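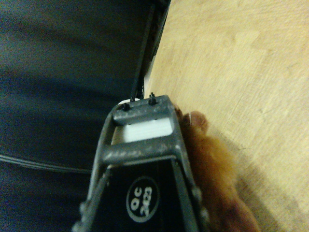

小さなぬいぐるみは、何に入れてしまっておくのがいいのでしょうか。

ふたのない、底の浅い編みかごが使いやすいです。上からひと目で見渡せますし、風も通りますし、片手でつまんで出せて、同じように片手で戻せます。

と、いきなり答えから書いてしまいましたが、わたしがここに落ち着くまでにはずいぶん長い道のりがありまして、今日はそのあたりをだらだらと書いてみようと思います。お茶でも飲みながらお付き合いくださいね。

もともとうちには、手のひらに乗るくらいの小さなぬいぐるみがあちこちに住んでいました。本棚の本の前、玄関の鍵置き場、使わなくなったかばんの持ち手、それからなぜか台所の引き出し。大きなぬいぐるみというのは存在感がありますから、どこに置くか最初にちゃんと考えるんですよね。ところが小さい子たちは、とりあえずここ、がきいてしまう。とりあえず置いた場所がそのまま定位置になって、気づくとほこりをかぶっています。かわいそうなことをしました。

4月の衣替えのとき、これはさすがに一度集めようと思い立って、まず買ったのがNesexのふたつき収納ボックスでした。透明で、積み重ねができて、見た目もすっきりしていて、買った日はとても満足だったんです。ぬいぐるみを詰めて、ふたをぱちんと閉めて、棚の上の段へ。ああ片づいた、と思いました。

それが、使ってみると出さないんですね。棚から下ろして、ふたを開けて、上の子をどけて、下の子を出す。たったそれだけの手間なのに、夏のあいだに開けたのは二回くらいだったと思います。しかも久しぶりに開けてみたら、下のほうにいた子の耳がぺたんこに寝てしまっていました。指でほぐして、しばらく起こしてやったら少しは戻ったのですが、なんだか申し訳なくて、その日はずっとテーブルの上に座らせておきました。

そのあと布の袋も試しました。口をひもでしぼる、給食袋みたいなあれです。軽いし、場所もとらないし、洗えるし、と理屈の上ではいいことずくめだったのに、中身がまったく見えないものですから、あの子はどこだったかしらと手を入れてごそごそ探すことになります。金具のついた子がいると、それが別の子の毛に引っかかって、芋づる式にずるずる出てくる。あれはあれで楽しかったんですけれども(笑)、毛足の長い子にはよくないなと思ってやめました。

で、編みかごです。近所の雑貨屋のDovureroさんで、店先のワゴンに重ねてあったのを565円で買いました。パンを入れるのにちょうどよさそうな四角い形で、実際、最初の一週間はパンを入れていたんです。そこに散歩帰りのわたしが、かばんから外した小さい子をひょいと入れてしまって、あら、こっちのほうがお似合いだわ、となりました。パンには戸棚に移ってもらいました。

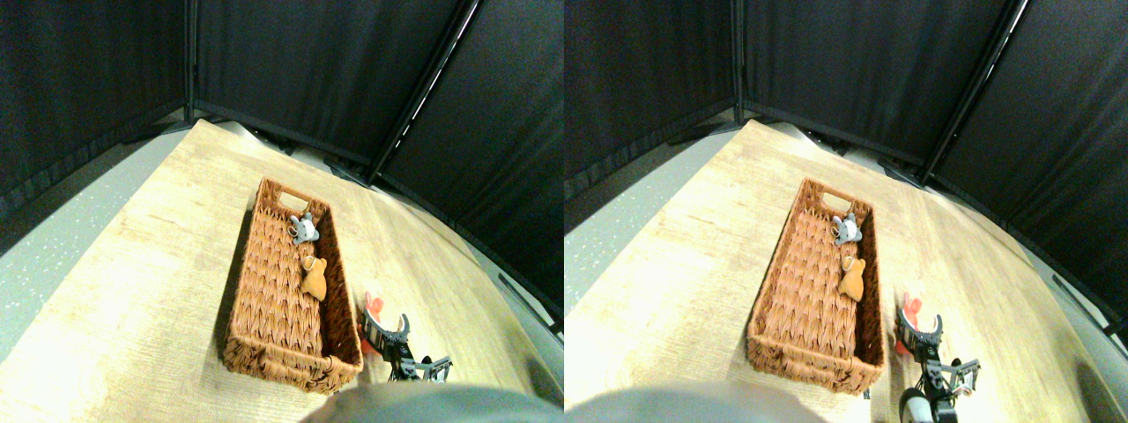
ねずみさんともうひとり、奥のほうで。

小さい子をかごに入れてみると、広いところに入れても、わたしはつい端に寄せてしまうんですよね。真ん中にぽつんと置くとさみしそうに見えるので、壁ぎわに背中をもたせかけてやりたくなります。編み目のところにちょっと毛が引っかかって、つるつるの箱よりも姿勢が崩れにくい気もします。これは気のせいかもしれません。

灰色の子というのは、昔はあまり選ばなかった色でした。お店の棚に並んでいると、どうしても明るい色のほうに目がいってしまうでしょう。でも茶色いかごの中に入れると、灰色がとてもいいんです。すっと浮いて見えて、顔の白っぽいところまできれいに見える。反対に、茶やオレンジがかった子はかごと色が近いものですから、すっかりなじんでしまって、うっかりすると見落とします。うちではそういう子を手前に、はっきりした色の子を奥に、と一応決めてはいるのですが、守られている日のほうが少ないです。

さて、かごの難点も書いておかないと不公平ですね。ふたがないので、ほこりは入ります。これはもうどうしようもありません。わたしは洋服用のPlallixのブラシで、気がついたときにさっとなでています。力を入れると毛並みが変わってしまうので、ほんとうになでるだけ。毛足の長い子は、根元に指を入れて毛を起こしながら、逆向きに一度、それから元の向きに一度。短い毛の子は、固くしぼった布で顔だけ拭いてやることもあります。

編み目のあいだにたまるほこりは、使い古しの歯ブラシがいちばんでした。かごを空っぽにして、逆さにして、新聞紙の上でとんとんと叩いてから、角のところを歯ブラシでしゃかしゃかと。水で丸洗いする方もいるようですが、うちのは乾くのに時間がかかりそうで、まだ試す勇気が出ません。洗ったことのある方、いらしたら様子を教えてください。

それから入れる数です。これは最初、欲張りました。みんな同じ家に住まわせてあげたくて、ぎゅうぎゅうに詰めたんです。そうすると結局、あの透明の箱と同じことになるんですね。下の子が見えない、出さない、耳が寝る。いまは底が半分以上見えているくらいにして、残りの子たちは別の棚で待機、ときどき入れ替え、ということにしています。喫茶店Ferraroのレジ横に、季節ごとに中身の替わる小さなお皿があって、あれがいいなあと思って真似をしました。

入れ替えをするときは、色を考えるのがいちばん楽しいです。赤っぽい子と水色の子を隣にして、緑の子を少し離して、茶色い子はその隙間に。にんじんみたいなとがった形の子がいると、まわりに丸い子ばかりでも急ににぎやかになります。市場の八百屋さんみたいで、わたしはこの組み合わせが好きで、つい何度も作ってしまいます。 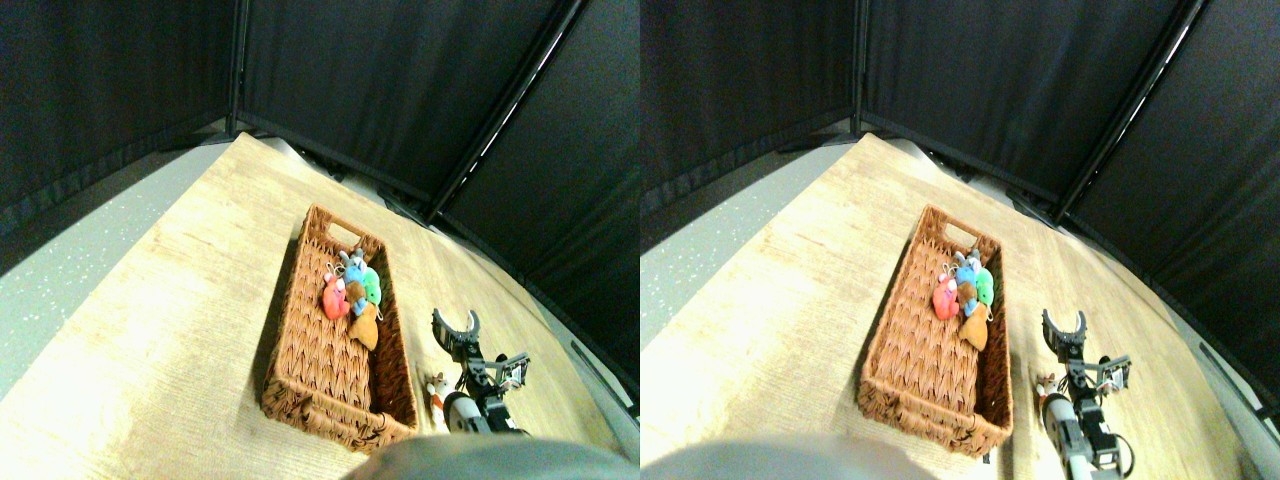
Reshma Mathebulaさんからは前回の記事に、金具はつけたままで毛が傷まないのですか、わたしは外して小瓶にまとめています、というコメントをいただきました。小瓶とは考えたこともなかったです! いいですねえ、窓辺に置いたらきれいでしょうね。

お返事が遅くなってしまいましたが、うちはつけたまま派です。外すと必ずなくすものですから(前科があります)、輪が上に来るように座らせて、隣の子に当たらないようにだけ気をつけています。輪の切れ目が開いてきている子は、毛糸くずがよく引っかかるので、見つけたら指でぎゅっと閉じます。固くて閉まらないものは、新しい輪に替えました。手芸店で一袋116円でしたから、あちこちで直しても惜しくない値段です。

かばんにつけて出かける日は、かごの前で今日は誰にしようかなと少し迷います。あの時間が朝のいい切り替えになっていて、透明の箱のころにはなかったことだなと思います。輪をつけたままにしておくと、玄関先でぱちんと留めるだけですむのもありがたいところです。帰ってきたらまず外して、肩のあたりを軽くはたいて、かごへ。雨の日だけは、すぐに戻さずにタオルの上でしばらく休んでもらいます。

そういえば、かごの底に布を敷くかどうかでもずいぶん迷いました。レースの端切れを敷いてみたらかわいらしくはなったのですが、せっかくの編み模様が隠れてしまいますし、子どもたちを出すたびに布がずれて一緒についてきます。三日でやめて、いまは何も敷いていません。478円で買った端切れは、台所のびんの下で元気にしています。

次は同じ形でもう少し小さいかごを探しているところです。持つところが穴になっているものだと、棚から引き出すときに指がかかって楽なんですよ。Dovureroさんの奥さんに聞いたら、次の入荷のときに取っておいてくださるとのこと。色は今のより少し明るめがいいです、とお願いしてきました。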